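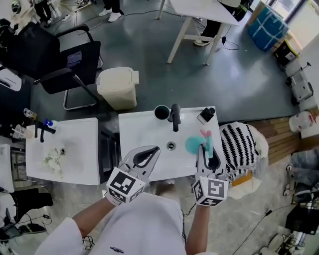
図8-1 洗面ボウルの拭き作業(右手グリッパーでスポンジを把持、左手グリッパーは開)

8. 水まわり作業における異常と処置

本章は、手持ちグリッパー Sernel を左右一対で使用し、洗面台、流し台などの水まわりで作業を記録する場合に発生する異常と、その処置について記載する。装着と初期設定は第3章、記録ソフトウェア Virov の基本操作は第5章を参照のこと。

本章の処置は、第2章の安全教育を修了した作業者が行うこと。「保守担当者」と表記した手順は、作業者が実施してはならない。

8.1 本章の改訂について

2020年10月1日付の改訂で、8.4項(追跡異常 E19)と8.6項(浸水時の処置)を全面的に書き換えた。Nadthorpe 試験室で発生した、右手グリッパーの把持部固着とマーカー追跡の喪失が同時に起きた事例に基づく。旧版の8.4項にあった「グリッパーを軽く振って再認識させる」という手順は削除した。旧版を印刷して掲示している場合は、取り外して廃棄すること。

8.2 警告および注意

警告
・グリッパー基部の接続口に水がかかった場合、直ちに作業を中止し、8.6項に従うこと。通電したままコネクタを抜き差ししてはならない。
・濡れた手で充電台、延長コード、電源アダプタに触れないこと。
・把持部が固着した状態で、顎の間に指を入れないこと。リンクに力が残っている場合、固着が外れると同時に顎が閉じる。

注意
・グリッパー本体は防滴構造であるが、防水構造ではない。把持パッドより基部側を水に浸けないこと。
・塩素系洗剤と酸性洗剤を使用しないこと。把持パッドの硬化とマーカー印刷面の退色の原因となる。
・床にケーブルがある場所では、作業者の足元と後退方向に通さないこと。両手がグリッパーでふさがっているため、転倒時に手をつくことができない。

注記
左右のグリッパーは同じ構造であるが、マーカーキューブの図柄は左右で異なる。キューブを付け替えて使用すると、Virov は左右を逆に記録する。この場合、エラーは表示されない。

8.3 作業前の点検

水まわり作業の前に、通常の始業点検(3.7項)に加えて次の点検を行う。

1. グリッパーの電源を切る。
2. 左右の顎を手で全開にし、ゆっくり閉じる。途中で引っかかりがないことを確認する。
3. 黒色の把持パッドの縁を指でなぞり、浮きと剥がれがないことを確認する。
4. マーカーキューブの各面を乾いた布で拭く。面の角に欠けがある場合は交換する。
5. キューブの取付ねじを付属の六角レンチで締める。指で回した程度の締め付けでは、拭き作業の振動で緩む。
6. 接続口のゴムカバーが奥まで押し込まれていることを確認する。
7. 電源を入れ、Virov の「機器」画面で左右の開度表示を確認する。全閉時の表示がゼロにならない場合は、5.4項の原点合わせを行う。
8. 使用するスポンジまたは布を把持し、ボウルの底面に軽く押し付ける。把持物が顎の中で回転しないことを確認する。

柄の付いたスポンジを使用する場合は、顎でスポンジ部分を挟み、柄が顎の可動範囲に入らないようにする。柄を顎の付け根に噛ませて閉じると、リンクが片側だけに押され、8.5項の固着が起きやすくなる。

作業開始前に、ボウル内のごみや紙片を排水口の周囲に残したまま水を流さないこと。詰まりで水位が上がると、基部までの余裕が失われる。ごみを拾う動作そのものを記録する場合は、給水を止めた状態で行う。

ボウルの縁や水栓の横に置かれたコップ、ボトル、石けん容器などは、課題に含まれる場合だけ残す。残す場合は、左右のグリッパーの基部が当たらないことを、空の動作で一度確認する。

8.4 追跡異常(E19)

8.4.1 症状

Virov の画面上部に「E19 マーカー喪失」が表示され、該当する側の軌跡が灰色になる。左右のどちらか一方だけに発生することが多い。記録は停止しない。喪失が続いている間の位置データは直前の値で埋められるため、表示を見落とすと、静止した手として保存される。

8.4.2 原因

(a) キューブの面に水滴または泡が付着している。
(b) 白色のボウルで照明が反射し、マーカーの白黒の境界が検出できない。
(c) 作業者の前腕または袖がキューブを覆っている。
(d) 左右のキューブが近づきすぎ、一方が他方を隠している。
(e) キューブの取付が緩み、登録時の姿勢からずれている。
(f) 背景に白黒の反復模様があり、誤検出が起きている。

(f) は見落としやすい。白黒の幾何学模様の布、タイル、紙袋などが作業範囲の横にある場合、Virov は模様の一部を候補として拾うことがある。「診断」画面の候補点が、グリッパーのない位置に表示されていれば (f) である。

8.4.3 処置

1. 作業を止め、両方のグリッパーをボウルの上から外し、水のかからない位置で保持する。
2. Virov の記録を「一時停止」にする。「終了」を選択しないこと。終了すると診断ログが閉じられ、原因の特定ができなくなる。
3. 補助者がキューブの各面を乾いた布で拭く。補助者がいない場合は、グリッパーを置台に戻してから作業者が拭く。
4. 白衣などの長い袖は、手首より上で留める。キューブは手首のすぐ先に位置するため、袖口が下がると下側の面から隠れる。
5. キューブを指でつまみ、がたつきを確認する。がたつきがある場合は締め直し、5.4項の姿勢登録をやり直す。
6. 「診断」画面を開き、グリッパーをボウルの縁から上へ 200 mm の高さに保持する。候補点がキューブ上だけに表示されることを確認する。
7. 候補点が背景に表示される場合は、該当する布や物品を無地の布で覆うか、視野の外へ移す。
8. 照明の反射が原因の場合は、照明の向きを変える。カメラの露出を手動で変更した場合は、変更前の値を作業記録に書き留める。
9. 「再開」を選択し、左右のグリッパーを順に開閉する。軌跡の色が左右とも復帰したことを確認する。

E19 が同じ側で繰り返し発生する場合は、その課題の記録を中止し、キューブを予備品に交換する。交換後は左右の割り当てを必ず確認すること。

8.4.4 記録済みデータの扱い

E19 を含む記録は、喪失区間が 300 ms を超えるものを不採用とする。区間の長さは「診断」画面の「喪失一覧」で確認できる。不採用とした記録を削除してはならない。「保留」フォルダへ移し、備考欄に原因の記号((a)~(f))を入力する。原因が特定できない場合は空欄のままとし、推定で記号を入れないこと。

8.5 把持部の固着

8.5.1 症状

操作レバーを戻しても顎が開かない、または片側の顎だけが動く。Virov の開度表示は、レバー側の検出値を示しているため、固着していても正常に変化することがある。画面の数値だけで判断せず、顎を目視すること。

8.5.2 原因

多くは、スポンジの繊維、紙片、洗剤の乾燥物がリンクの隙間に入ったことによる。把持パッドの端が剥がれ、対向するパッドと重なっている場合もある。

8.5.3 処置

1. 作業を止める。把持物が付いたままでよい。
2. 固着した側の電源を切る。反対側の電源も切る。
3. グリッパーを置台に置く。顎を人のいない方向へ向ける。
4. 付属の樹脂製くさびを、顎の先端側から差し込む。金属製の工具を使用しないこと。
5. くさびを入れたまま把持物を抜き取る。把持物を引いて顎を開こうとしてはならない。
6. リンクの隙間に見える異物をピンセットで除去する。奥の異物は無理に取らず、保守担当者へ渡す。
7. 水で湿らせた布でリンクの外側を拭き、続いて乾いた布で拭く。潤滑剤は塗布しない。
8. くさびを抜き、レバーで全開と全閉を行う。
9. 電源を入れ、全開時の顎先端の隙間を左右で比較する。左右の差が 8 mm を超える場合は使用を中止し、保守担当者に引き渡す。

注意
固着したまま拭き作業を続けると、作業者は無意識に手首の角度で補う。この状態で得た軌跡は、把持が正常なときの軌跡と混ぜて使用できない。固着に気付いた時点より前の記録についても、顎の映像を確認し、疑いのあるものは「保留」とする。

8.6 浸水時の処置

基部、接続口、レバー部のいずれかに水がかかった場合に適用する。外観上の変化がなく、動作が正常であっても省略しないこと。

1. 給水を止める。
2. グリッパーをボウルの上から離し、顎を下に向けて保持する。顎を上に向けると、リンクを伝った水が基部へ流れる。
3. レバー部のスイッチで電源を切る。スイッチが反応しない場合は、補助者が乾いた手で電源アダプタをコンセントから抜く。グリッパー側のコネクタには触れない。
4. 手を拭く。床に水が落ちている場合は、移動する前に補助者が拭き取る。
5. グリッパーを手から外し、顎を下にして吊り下げ治具に掛ける。
6. 外面の水分を布で吸い取る。振る、たたく、圧縮空気を吹き付ける、温風を当てる、のいずれも行わない。
7. 接続口のカバーは開けずに、「使用禁止」の札を付ける。
8. 時刻、課題名、水のかかった部位を異常記録票に記入する。
9. 保守担当者に連絡する。

保守担当者は、カバーを開けて端子の状態を確認し、乾燥後に絶縁の点検を行う。点検の手順と判定値は保守要領書による。点検が完了するまで、反対側のグリッパーも単独では使用しない。

充電台に水がかかった場合は、グリッパーの状態にかかわらず、充電台の電源を分電盤側で切る。Fahmy 製の充電台には表面にスイッチがあるが、このスイッチは表示灯と充電出力を切るだけで、内部の一次側は通電したままである。

8.7 Nadthorpe 試験室での事例

改訂のもとになった事例の経過を、異常記録票から抜粋する。

7月、洗面ボウルの拭き作業の記録中に、右手側で E19 が表示された。作業者は旧版の手順に従い、ボウルの上でグリッパーを振った。表示は消えたが、その後、右手側の顎がスポンジを挟んだまま開かなくなった。開度表示は変化し続けていたため、作業者と監視者はいずれも固着に気付かず、記録を継続した。スポンジを持ち替える段階で顎が開かず、作業者が左手のグリッパーでスポンジを引いたところ、顎が急に閉じ、右側の把持パッドが剥がれた。負傷者はない。

分解した結果、リンクの隙間にスポンジの繊維が入っており、接続口のカバーの内側に水滴が認められた。カバーは奥まで押し込まれていなかった。水の入った時点は特定されていないが、振る動作によってリンク側の水が基部へ移動した可能性が高いと判定した。キューブの取付ねじにも緩みがあった。

対策は次のとおりである。
・「振る」手順の削除(8.4.3)
・開度表示だけで把持状態を判断しない旨の追加(8.5.1)
・始業点検へのカバーとねじの確認の追加(8.3 の5および6)
・左右の顎で把持物を引き合う動作の禁止(8.5.3 の5)

8.8 再開の条件

次の条件をすべて満たした場合に、作業を再開できる。

・異常記録票の「処置」欄が記入されている。
・8.3項の点検を最初からやり直し、異常がない。
・試験記録を一回行い、喪失一覧に該当がない。
・浸水の場合は、保守担当者の署名がある。

再開の可否について作業者と監視者の判断が分かれた場合は、再開しない。

8.9 連絡先および記録票の提出

異常記録票は、当日中に安全管理者 Heidrun Imhof へ提出する。Virov の診断ログは「ファイル」から「ログの書き出し」を選択して保存し、記録票と同じ番号を付ける。交換した把持パッド、ねじ、キューブは廃棄せず、袋に入れて記録票に添付すること。キューブの予備品の請求は、付録Bの部品表による。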